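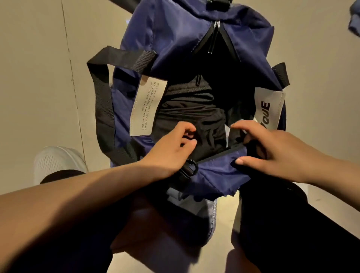

Ticket 252
Product: Gosus bag-packing cell, left/right arm pair
Site: Pudar
Opened by: Violeta Sepúlveda
Assigned: Eyvindur Mogensen
Opened: Dec 4, 2020
Priority: High (safety)
Status: Open, waiting on parts

Summary
Right arm keeps pulling after the duffel is already open. No force stop. Bag got dragged off the fixture and the left arm went with it. E-stop hit by operator. No one hurt, bag handle torn at the stitching.

What happened (Violeta)
Running the open-and-stuff routine, soft duffel, top zipper. Left gripper takes one rim, right takes the other, both pull out till the opening is wide enough, then hold. Should hold. Right didn't hold, just kept going. Was 11 cycles into the batch, first 10 fine. Same program as in April, nobody touched it as far as I know. Error on the pendant was 4, "tracking", only came up AFTER the e-stop so not much use.

Reference for the motion is the hand demo, blue duffel with the black webbing handles. Both hands hooked over the rims down at the buckle end, black garment already in. The arms are supposed to do the same grip.

Things I tried
Power cycle. No change.
Rehomed both arms. Left ok, right ok.
Ran it empty, no bag. Fine of course, nothing to pull on.
Ran with bag at half speed. Did it again on the second cycle, stopped it by hand.
Locked out after that. Tag is on the disconnect, please leave it there.

Reply, Eyvindur
Thx. Few questions. What's the force limit on the right wrist, and is it the same as left? Also was the buckle inside the grip or outside. If the finger closes on hard plastic the width check thinks it has more fabric than it does and it goes looking for more travel.

Reply, Violeta
Left limit 40, right limit 200. That can't be right?? Buckle was outside on the bad one, I think. Not sure about the half speed one, was watching the wrist.

Reply, Eyvindur
No thats not right, both should be 40. 200 is what it ships with. Something put the right side back to default. Did Godoy swap the wrist sensor?

Reply, Violeta
Asked. Yes, they changed the right one last visit and didn't write it in the log. So new sensor, default limit, and no one reloaded the file.

Reply, Eyvindur
OK that explains the limit. Doesn't explain the first 10 being fine. My guess is those ones met the width check before the force mattered, then one bag sat crooked, check never came true, and there was nothing left to stop it. Need the Sona trace to be sure. Can you pull it before anyone powers down again, buffer gets wiped on restart.

Reply, Violeta
Already restarted, see above. Sorry. Only have the half speed run, attached. Right wrist climbs straight up and never levels off, left is flat and then jumps when it gets yanked.

Reply, Eyvindur
Good enough. Do this, in order:
1. Keep lockout on.
2. Reload wrist file to BOTH sides, read the values back off the pendant, dont trust the load message.
3. Check finger pads on the left, it took the side load.
4. Wait for me before running with a bag.
I'm adding a max travel limit on the pull so it faults out if the width check never comes true. Should have been in there from the start, my miss.

Update, Violeta
Files reloaded, both read 40. Left pads: one is split at the corner. No spare on the shelf, ordered from Godoy. Cell stays down till it's here.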